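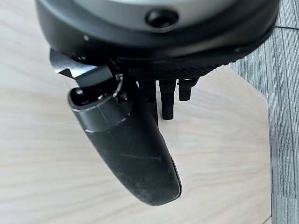 September, late, kettle on

So the choir thing. I said I'd write it down before I forget how it felt, and I'm already forgetting, so let's go.

We did the Zadov piece tonight, start to finish, without stopping! Five weeks we've been chopping it into little bits (altos on their own, then altos with tenors, then everybody go home and listen to the recording) and I had started to think it was only ever going to exist in bits. And then Eftychia put her pencil down and said "right, from the top, and if you get lost just hum." I got lost on the second page. I hummed. Bartosz next to me was humming too, which made me feel better until I worked out he was humming my part and not his.

But the ending, oh my goodness. The basses drop out and it's only us and the sopranos holding that one chord, and it was in tune, and it just hung there in the rafters. Mrs. Kalinowski had her eyes shut. I had goosebumps all the way up to my ears.

Then of course Eftychia turned back to page four and said the word "Tristedine" had been pronounced three different ways and could we please pick one. We spent 15 minutes on it. I still don't know which one won. I'm going to mouth it and let the others sort it out.

Money stuff: the Vuneler trip is going to cost $3,826 for the bus and the two nights, and so far we have $2,539, so there will be another bake sale. I signed up for lemon bars before I remembered that my oven door doesn't close right. I can lean a chair on it. It worked for the birthday cake, mostly.

Drove Bartosz home after, since his car's still in the shop. He talked the whole way about whether he should try for the solo. I think he should! He's got that warm, sort of crumbly voice and he never uses it at full size. I told him so and he got shy and asked about my tomatoes, which are done, by the way. The last green ones are on the windowsill in a paper bag with a banana.

Need to do before next practice: learn page two properly, buy black tights, call Mom back, find out if the folder I brought home is even mine. It has somebody's grocery list in it. They need dill.

It's almost midnight and I've got that last chord stuck in my head, just my half of it, over and over. Going to bed.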